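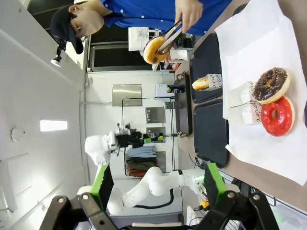 4. Joining your coach tour at Dostbridge

Your Jalley day pass covers the coach, the guide and entry to the Borano ruins. Lunch is not included. The refreshment stop sells hot dogs and donuts in paper sleeves, the donuts handed over with tongs, so carry some cash.

4.1 Open the Jalley app and select Tours, then Borano.
4.2 Enter the 4-digit code from your booking email.
4.3 Choose a pick-up point. Ristić Square is stop 205.
4.4 Tap Save Pass. The pass now opens without a signal.

Note: Pick-up times change in October. Check yours again the evening before you travel.

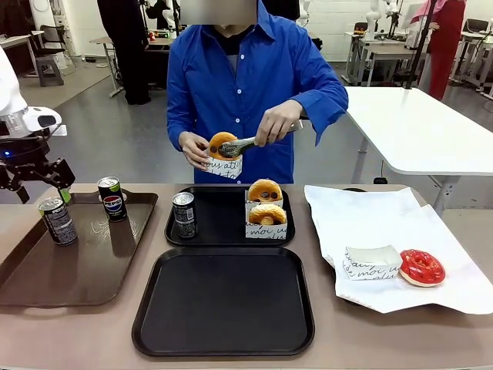

4.5 Be at the stop 15 minutes before departure and show the pass to the driver.
4.6 Keep the pass until you are back in Dostbridge. It is scanned again at the ruins.

Caution: The upper path has 2 steep flights of steps and no handrail. Wear flat shoes.

To cancel, go to My Trips and tap Cancel. Refunds can take up to 4 working days.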